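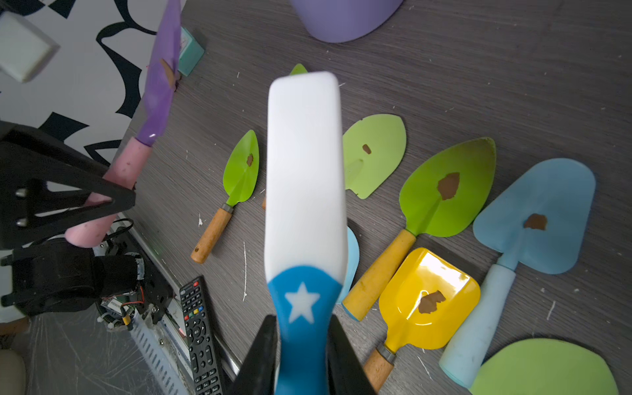 How long did it take before the arms could sort a garden tool from the pile without help?

One full semester of club time, from November to the spring, and it still needs a person near the power switch.

Slide 1. Title. Say good afternoon, say my name slowly. I am Nuria Urquijo, I teach the robotics club at the Salcedo school together with Ezequiel Cabello. Thank the hosts at Pandon for the room. Mention that the students gave the first version of this talk to their parents on 23 May 2024, and that theirs had better jokes.

Slide 2. The task. Children's garden trowels on a table, different colors, different shapes of blade. Two arms, each arm with its own gripper. The goal is to pick up one trowel by the handle and put it in the place of its color. The students chose the trowels themselves. I wanted wooden cubes. Pause here, let people laugh if they want.

Slide 3. Why trowels are difficult. Go slowly, it is the most important part for teachers.
A handle is narrow and it turns when the fingers close. A wide blade makes the tool heavy on one end. When one trowel lies on another, the arm sees a green tip and does not know which handle belongs to it. A shiny blade gives a bright reflection, and our color program took this reflection for white. A white trowel held near the camera hides a good part of the table. Aitana Palacios, who was then in her first year in the club, proposed to look at the table before the grip and remember it. We use her method until today.

Slide 4. How we collected the examples. The students moved the arms by hand control and recorded each try. In total we have 2,000 recordings. We kept the bad ones also, in a separate folder. Explain that each pair of students had one role for the left arm and one for the right arm, and they had to talk to each other. In the first weeks they did not talk, and the arms met in the middle.

Slide 5. Results. Read the numbers, do not comment too much.
First test: 28 correct out of 100.
Last test: 81 correct out of 100.
The guests from the Pustitano club tried our program on their own table and got 82. Our students were a little offended. The lamp of Pustitano is better than ours, I think.

Slide 6. The brown marks. If there is time. Some blades have a brown spot, and the first program cut the blade in two pieces at the spot. Ruairi asked if we should wash the trowels. The group voted for no, and they changed the program. It cost three meetings. Ezequiel will say it cost four.

Slide 7. What I would do in another way.
Begin with one arm. We began with two and lost much time with cables.
Fix the table to the floor before the first recording.
Write the name of the student in each recording. We did this only from the middle of the year.
Do not let the same person drive always. Parvaneh Golestani made a paper list for this and it worked better than my spreadsheet.

Slide 8. Questions. If they ask about the price, send them to Ezequiel, he has the list of parts. If they ask about the Rerosov competition, say we are registered with two teams and the rules for the second round are not published yet. The slides will be on the page of the club. Leave the last slide on the screen until the next speaker connects her computer.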